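# Stomeo: Planning and Control Logs for Two-Arm Assembly

Maintained by the Wattimena software group. Release date: April 3, 2025.

We use cookies to improve your visit. Accept | Manage settings

## Scope

Stomeo contains joint logs, head camera video and planner traces from two-arm work on a white task board with blue parts. It is intended for testing grasp planning, arm scheduling and collision checking. The recordings were produced with the Lana planner, and each is stored with the planner settings in force at the time.

## Contents

The release holds 20 recordings in nine folders. Commands and measured joint positions are kept in separate files and share one clock. Each arm has its own planner queue — a shared lock prevents both from entering the same region of the board.
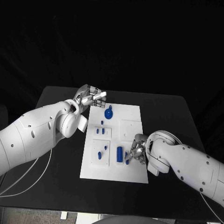

Markness: The shared lock is too coarse for our use. We would ask that the region size be set per task, as the waiting arm loses nearly 4 seconds at each handover.

The maintainers accept this point. A per-task setting is planned, and the present value is recorded in `planner.yaml`.

## Perception

Part poses are estimated from the head camera alone. Estimates made while a hand covers a part are marked `low_confidence` and should be left out of accuracy scores. Users may replace the pose module, provided the output keeps the same field names.
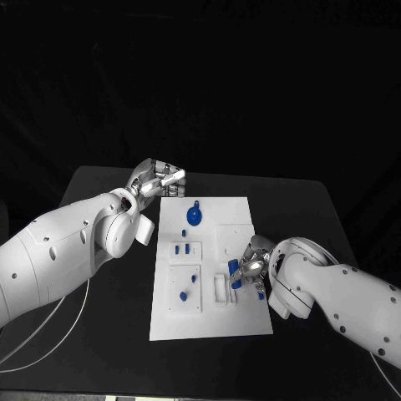 Figure 2. Right hand holding the larger blue cylinder; left hand over the far end of the board.

## Known Limits

Force readings are not included. Two recordings from March use an older clock format and must be converted with `fix_clock.py` before replay.

Share 11 | Comments 4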